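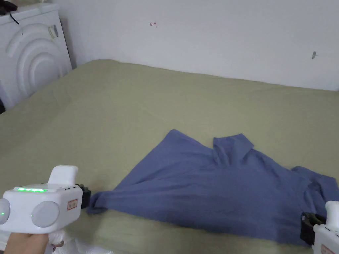 # Skoltham Clothing and Bedding Exchange: Progress Report to the Brinkmann Fund

Submitted by Paraschiva Gavrilă, project lead

## Where we are against the plan

The grant pays for two things: the weekly exchange at the Skoltham hall, and the home bedding service in Skoltham and Geltthorpe. The exchange is on schedule. The bedding service started five weeks late and has caught up most of the way.

Up to the end of January we served 412 households. The target in the grant agreement for that date was 426, so we are 14 short. Nearly all of the shortfall comes from Geltthorpe, where we did not have a van until the second month. I expect to pass the target before the next report.

Of those households, 273 came for clothing only. The rest took bedding, or bedding and clothing together. We had planned for a more even split and bought stock to match, so there are more pillowcases on the shelves than we need and not enough men's work shirts.

## The exchange

The hall is open one evening a week and on Saturday mornings. People bring what they no longer wear and take what they need. There is no points system and no limit on items except for winter coats, which are one per person while stock is low.

Sorting took longer than we allowed for. Donated clothes arrive in bags of every kind, and a full bag can take half an hour once you check seams, zippers and collars. We now sort in two passes. The first pass pulls out anything torn or badly stained, and that goes to the rag buyer. The second pass sizes and hangs the rest. Two people on each pass is enough for an ordinary week. After the holidays we needed four.

The rag buyer raised its minimum pickup weight in the fall. We store the rag bags in the back hallway until there is enough for a load, and the hall manager has asked us to find another spot. I have not solved this yet.

## Bedding service

A household referred to us gets one set per bed: a fitted sheet, a flat sheet or duvet cover, a blanket and pillowcases. We ask for the mattress size at referral. About one form in six has it wrong or blank – usually a full written down as a twin – and each of those means a second trip.
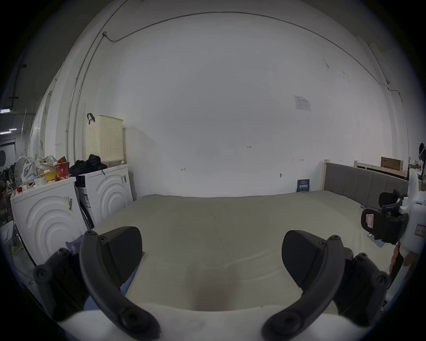 From next month the form will ask for the width in inches as well as the name of the size. The two referral offices that tried the new version sent back forms we could use without calling anyone. Deep mattresses are the other problem. Standard fitted sheets pop off the corners, and we had bought only standard depth. The next order will be half deep-pocket.

Delivery in Geltthorpe is on alternate Thursdays. The van is shared with the food pantry there, and they need it back by 3:00. That limits us to seven or eight stops, fewer if there are stairs.

## Laundry

Everything that comes in is washed before it goes out. Grurkel Laundry gave us a reduced rate through January and has agreed to hold it until the end of the grant year. Small loads we do ourselves on the washer at the hall. It broke down once and was out for nine days while we waited for a drain pump. The repair came out of the contingency line.

We also changed how we fold. Shirts used to be folded on the sorting tables, then refolded when they slid off the shelves. They are now folded to one width, using a board cut to fit the shelf, and stacked collar side out so people can read the size without pulling the pile apart. Saturday cleanup is shorter as a result. 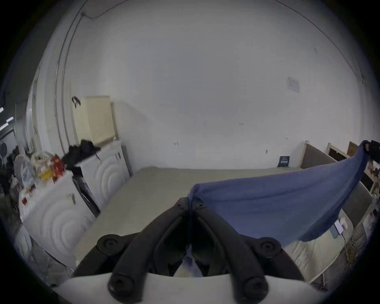

*Last changed: March 11, 2019*

## Spending

We are under budget on staff hours, on account of the late start, and over on transport. Bedding stock is on budget. I would like to move $427 from the staff line to transport to cover van fuel through the end of the grant year. The agreement says moves under $500 need written notice only, so please take this paragraph as notice. If you need it on a separate form, send me the form and I will fill it out.

Receipts for the period are in the folder sent with this report. Two fuel receipts from Geltthorpe have faded and I have written the amounts on the back.

## Next period

- Order deep-pocket fitted sheets and men's shirts in L and XL
- Send the new referral form to all offices
- Find storage for the rag bags
- Ask the pantry for a second van day in Geltthorpe
- Start collecting school clothes early, since we ran out of the smaller sizes last year

The pantry decides on the van at its spring meeting. If the answer is no, we will stay with alternate Thursdays and I will send you a revised number for Geltthorpe.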